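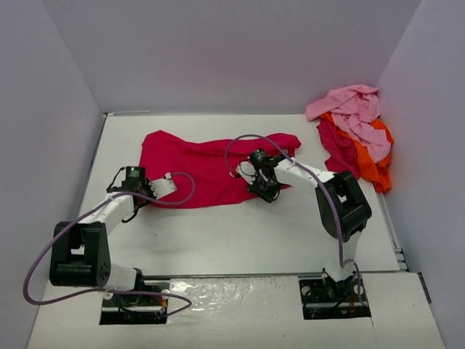
Page last updated 08/10/2023

The Long Haul at Prendergast

Kane Halliday still gets up before the alarm, which he blames entirely on fishermen. For two winters he lived above the hardware store in Prendergast, a little lakeside town where the road turns to gravel and then more or less gives up, and every morning at a quarter to five he would hear a truck idling under his window. That was Hafþór Thorlacius, who doesn't honk and doesn't text and was perfectly willing to leave without him.

"The first week he did leave without me," Halliday told me, laughing, over the second of what would be many cups of coffee. "Twice! I came down the stairs with one boot on and there were the taillights going around the bend."

The film that came out of those mornings is called The Long Haul, and if you haven't had a chance to see it yet, I hope you will. It follows Thorlacius through a season of fishing under the ice and then, when the lake opens, out onto the water in the Iva, the steel boat his father bought used and painted green and never quite finished paying for. There's very little narration. There's a good deal of wind. I watched it the first time on my laptop with a cat on my lap, and I'm sorry about that now, because it wants a big room and good speakers and somebody next to you to nudge when the pike comes up.

Halliday grew up a long way from any lake. His mother taught piano and his father sold tires, and his idea of winter was scraping a windshield. He came to Prendergast the first time to shoot a short piece for Gruvia, the small production company he worked for then, on the old curling rink. The rink piece was supposed to take four days. On the third day the furnace at the rink quit and everybody went over to the café to get warm, and there was Thorlacius at the corner table, mending a net over the back of a chair and arguing with the waitress over the proper way to smoke a whitefish.

"I never did finish the curling thing," Halliday said. "I should probably apologize to the curlers."

Thorlacius has fished the lake for 32 years under his own license, and for a good while before that under his father's. His great-grandparents came over from Iceland, and he still spells his first name the old way, with the letter in the middle that makes a mess of every form he's ever had to fill out. (The bank has him down three different ways, and the marine gas dock just writes H.T.) He's a big, slow-talking man, kind to his dogs and short with his engines. He told Halliday at the start that he'd allow the camera as long as it didn't talk, and for the most part it doesn't.

What surprised me, seeing the film a second time, was how much of it is handwork. I'd remembered the storms and the pretty light. But there are long, quiet stretches where the two or three people on the ice just run a line beneath it, one hole to the next, and then pull, and pick the fish out of the mesh with their gloves off, and pull again. You start to notice that Thorlacius has a way of flicking his wrist to free a gill, and that his niece, who works with him on school breaks, has the very same flick and doesn't know it. Halliday holds on the pair of them for so long that I laughed out loud, and then I found I was a bit choked up, which I hadn't planned on.

Getting all this down to a reasonable length was its own kind of winter. Halliday came home with 148 hours of footage and a cold he couldn't shake. He had tape of the Iva being scraped and painted, tape of a retirement supper, tape of a whole afternoon spent looking for a dropped wrench. His first cut ran past three hours and had the wrench in it. He showed it to Thorlacius on the TV at the café, with the sound fighting the dishwasher, and the fisherman watched all of it without a word and then said it was a nice picture but somebody ought to take out the wrench.

The wrench is gone. I asked to see it, and I'm told maybe someday.

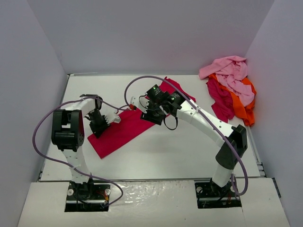
How much of the film takes place on the ice?

A little over half of it, with 39 minutes of that given to a single day's fishing in the dead of winter; the rest is shot in town and aboard the Iva after the thaw.

That single day is the heart of the thing, and it nearly wasn't filmed. The temperature had dropped so far overnight that Halliday's batteries were dying almost as soon as he put them in. He ended up carrying the spares inside his shirt, against his skin, and swapping them every few minutes while Thorlacius went on working and made no effort whatever to slow down. You can hear the camera operator breathing hard in a couple of spots. Gruvia wanted that cleaned up, and Halliday dug in his heels, and I'm glad he did.

There's plenty in the film on the harder side of the life, too, though it comes at you sideways. Prices get mentioned over pie. A neighbor sells his quota and moves to be near his grandkids, and his shed gets emptied in an afternoon. Thorlacius's knees are bad, and he goes down the dock ladder backward, one rung at a time, cussing gently in two languages. Whether his niece will take over the license is a question the film leaves alone. I asked Halliday if he knew the answer. He said he thinks she hasn't decided and that he'd made up his mind early on not to push her into deciding for the sake of an ending.

The first public showing was in August, in the Prendergast community hall, which seats 200 if you bring in the benches from the church. They brought in the benches. People talked right through it, Halliday said, calling out names whenever a cousin or a truck came on, and a small boy in the front row announced each fish. Thorlacius stood at the back by the coat hooks the whole time with his arms folded. When the lights came up he shook hands all around, ate two date squares, and went home to bed, as he had nets to lift in the morning.

Trekside, the touring film series that plays libraries and school gyms, has taken The Long Haul on for the coming winter, and Halliday plans to travel along with it for as many dates as his old station wagon can stand. Thorlacius has been invited to every stop. So far he's agreed to one, on the condition that it's before freeze-up and that somebody else does the driving.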